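Lâm Từ has worked at the Dernix parts depot in Brisberg for eight years, the last three as shift lead. When the company decided to bring in two-armed robots to fetch and put away stock overnight, she was asked to help decide which jobs they would get.

"They gave me a list of 243 tasks," she says. "Everything we do in a week, down to opening a cabinet. I went through it with a pencil and marked the ones people complain about."

About a third of the list was marked. Most of it was walking, reaching and opening doors. The tall cabinets came up again and again, she says, and so did the racks on the low shelves.

Each job is worked out in simulation before a robot tries it on the floor. Ada Leone, who runs that side of the project for Dernix, sends the depot clips and stills every Friday, and the shift looks at them over lunch.

"At first we laughed at them," Lâm Từ says. "Then people started sending comments back. Someone would say, you don't pull a door from there, you'll be standing in its way. Ada would change it and send it again." 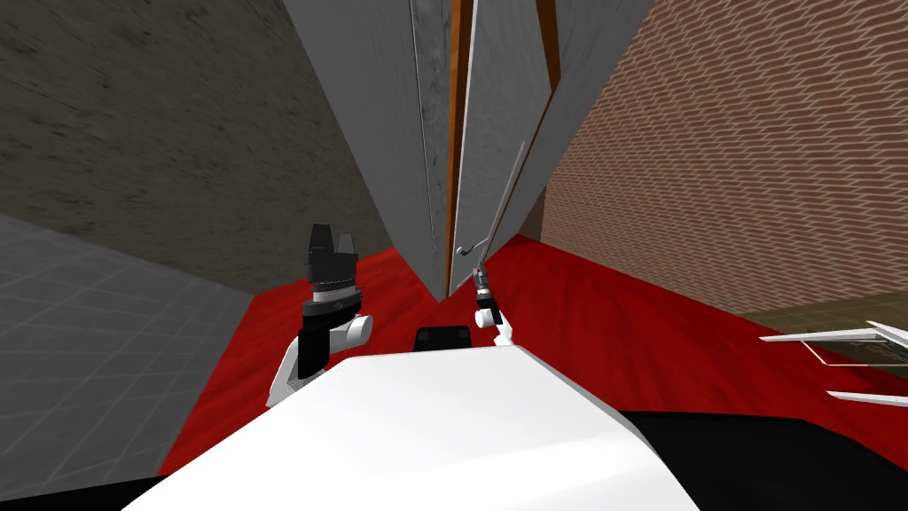

Doors have taken longer than anyone planned. Leone had set aside a month for them and is now hoping to finish in April. "A person opens a cabinet and doesn't think about where their feet are," she says. "We have to think about it for every door."

No one has lost a job so far, though two night positions were left open when people retired. Lâm Từ does not pretend that went unnoticed. "People asked me straight out, and I told them what I knew. I didn't know much."

Her own work has changed already. She spends less time on the floor and more at a desk, writing down how things are done. She misses the floor. The night crew, she says, mostly wants to know who they call when a robot stops in the aisle at four in the morning. For now, they call her.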